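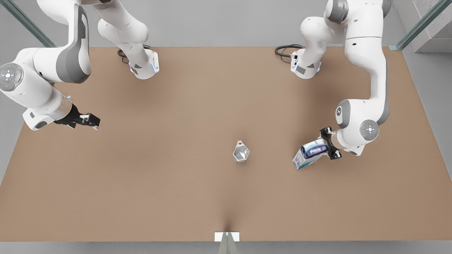
Karim Nassar wrote back that pouring is a nasty first task for two arms, and had I checked the timestep before blaming the grip? I hadn't. It was at 4 ms, so I halved it – no change!

Next I went through the wrist views from the Delik build (the bench version lives in my garage, the sim on my laptop).

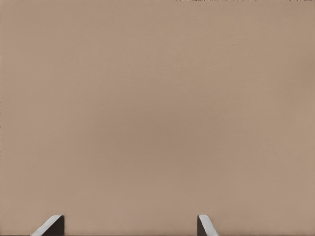 Wrist view, fingers open

Grip force was still 60 from an old test, so I've dropped it and I'm rerunning all 500 episodes tonight.
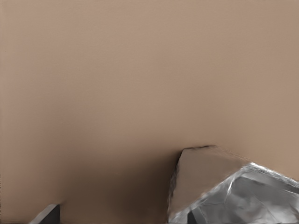
If run 733 still fails after that, I'll swap the collision mesh – the old one is pretty crude.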